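Since we started handing the paper work over to the grippers, my job has gone from folding all day to setting up and tidying. I don't miss the paper cuts! But it took me a while to learn what makes a good day at the table, so I'm passing on what works for me.

Unroll big sheets the night before if you can and lay them flat under a couple of heavy books. Soft paper remembers the roll, and a curled end will wander off just when the fingers are closing on it. If you forgot, roll it gently the other way around a mailing tube for two minutes.

Wipe the finger pads with a barely damp cloth first thing and again after lunch. Paper dust builds up faster than you'd think, and then the sheet slides.

Coil your cables and push them to the far side. Drinks too, lid on - Bartosz lost 100 sheets to one cup of coffee and still hears about it.

Check for creases before you start. I used to let small ones go (who cares, it's scrap) but they turn into tears on the second pull. Creased sheets go in the practice pile, good ones stay on the shelf.

Swap with somebody every hour or so. Watching is more tiring than folding ever was, at least for me, and my neck agrees. Chanida and I trade at the half hour now and we both go home in a better mood.

And keep doing a few by hand each week. I was a fast folder once, around 354 on a good shift, and I'd hate to lose the feel for it. It's also how I notice when a new batch of paper is thinner than the last.
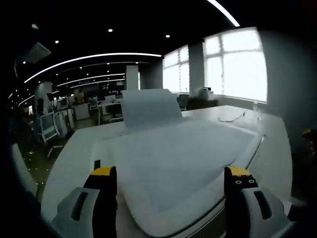 Krawczyk Paper Handling Team
A big soft sheet with its far end curled up and the near end over the edge of the table. I'd flatten that one before going any further.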